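What the kit list leaves out

By Ramanauskas
June

I spent most of last winter with a spreadsheet called "grippers final final", and I'm still a bit fond of it. Our little outfit, Plivden, wanted to start teaching robots by hand, and my job was to work out what that would cost before we signed anything. Easy, I thought! You price the arm, you price the hand-held grippers, you add a bit for cables and you go home.

The first version had 64 lines. The one we finally took to the bank had 301, and I could defend every single one of them (well, nearly – there's a line for "brackets, misc" that I'd rather not discuss).

The grippers were the bit I got most wrong. I'd budgeted for one per person, then a friend at Huditz asked me what happens on the morning a finger pad wears through. Good question. Pads, straps and spare leads now have a line each, and we order pads in boxes of 100.

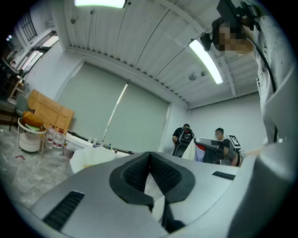

Hand-held gripper in the foreground, with a headset wearer reaching towards the arm and its marker.

Then there's the room. I'd put down nothing for it at all, because we already had one, and rooms are free, aren't they? Go and stand in yours before you buy. Look at the lights, look at the windows, and price some decent blinds if you haven't got them. Measure how much floor is left once people are wearing things on their heads and backs and all trying to get near the same arm. I drew ours out on squared paper and had to move the arm twice, on paper, which cost me a rubber.

Wuser, who quoted for our mounts, wanted £636 for the set with fitting. I winced, tried to save money by doing it myself, and lost two days to it. Pay for the fitting.

My other tip is to hire before you buy, if anyone near you will let you. We had a month with a hired arm and crossed out a whole page of extras by the end of it. We also added a second charger.

Contact the magazine | © Plivden | Back to top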